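Frequently Asked Questions

What kind of books do you review?
Mostly young adult contemporary and romance, with some fantasy when the wait list at my library is short. I read very little horror and no true crime. Middle grade comes up a few times a year.

Who writes the reviews?
I'm Mitali Sultana and I write nearly all of them. Kasun Talukder covers graphic novels and manga, and his name is at the top of those posts.

How does the rating system work?
Books get a score out of 5. A three means I liked it and would read the author again. I give half points. I don't rate books I stopped reading, but they do get a line in the monthly wrap-up with the page I stopped on.

Do you accept review copies?
Yes, both print and e-book. Please send the title, the release month, the page count and a short summary. I don't take anything over 900 pages. A free copy is mentioned at the bottom of the review and has no effect on the score.

I sent a request and haven't heard back. What now?
I answer the ones I can say yes to. If 60 days have gone by, it's a no. You're welcome to write again about a different book.

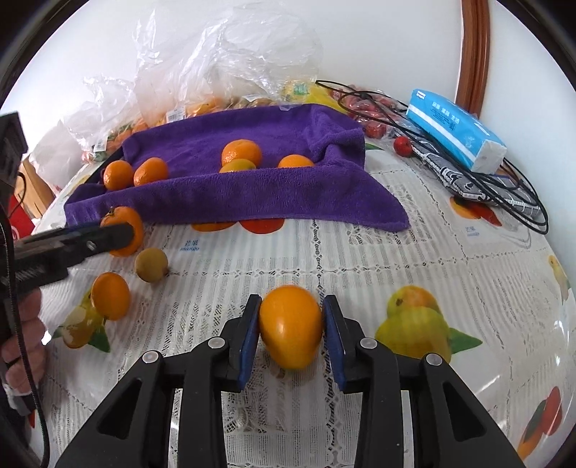 Do you review self-published books?
Yes, if there is a sample chapter I can read first. For a series, please start me with book one. I won't review the fourth book on its own, even if it's meant to stand alone.

Can I do one of your book tags?
Go ahead. You don't have to be tagged. Link back to the original post so people can find the full list of questions, and leave your own link in the comments so I can read your answers. If I tagged you and you don't feel like doing it, that's fine too.

What is the Wallham Readalong?
It's a group read that starts every November. We vote on one book and read it in four parts, with a discussion post for each. Sign-ups close when we reach 50 people. Late readers can still comment on the posts, and those stay open all year.

Do your reviews have spoilers?
The main part doesn't. Anything past the first quarter of the book goes under a spoiler heading at the end. Readalong posts spoil everything up to that week's chapter.

Why did my comment disappear?
Comments with more than one link go to a holding folder. I check it in the evening. Comments that spoil an ending outside the spoiler section are removed.

Can I quote a review?
Up to two sentences, with the name of the blog and a link. Please ask before using anything longer.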